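Grant Reports | Community Programs

Clastwood Reading Rooms: Progress Report to the Tranero Fund, September

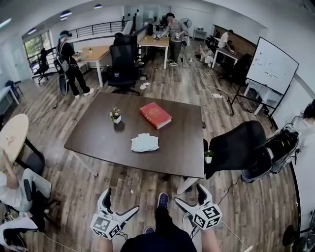 A table with flowers, a red hardcover book and a small potted plant.

The Clastwood Reading Rooms project provides evening study space and book lending to adults returning to education. This report covers the second half of the grant period and should be read alongside the budget statement submitted in September.

Attendance and lending

Total visits for the period came to 1,707. Evening sessions remain the most heavily used, particularly after 6 p.m., when the Tevomance branch library is closed. Lending grew more slowly than planned. Large-print titles were delivered late by the supplier, and the first of them reached readers only in the final month.

Study groups

The application proposed 20 study groups, and 28 were running at the close of the period. Most of the additional groups prepare learners for the high school equivalency test. Two groups at the Borkowska site were merged after low enrollment – members were consulted beforehand and agreed to the new meeting time.

Spending

Spending is within budget overall. Heating costs at Borkowska were higher than forecast, and we have covered the difference from the printing line. We request the Fund's approval to carry the unspent portion of the training line into the next period.

Next steps

We will offer 30 places on a new basic math course and extend the loan period for textbooks. The lease at Tevomance is due for renewal, and terms are under discussion with the landlord. A revised schedule of opening hours will be sent to the Fund once the lease is signed.

© Clastwood Reading Rooms | Contact us | Back to top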